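How I pack my everyday backpack

I used to toss everything in and hope for the best. Then I spent a whole bus ride to Bastlow digging for my keys, and that was it for me! So now I unzip the bag all the way and start with the flat stuff, which goes against the back panel.

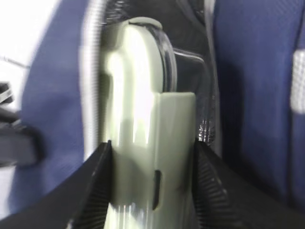
Hard plastic things go in next, standing upright so I can grab them by the top (way easier than fishing around in the dark down there). Soft stuff fills the gaps – a scarf, gloves, whatever. Zip it slowly and keep the fabric clear of the teeth. Takes me 2 minutes.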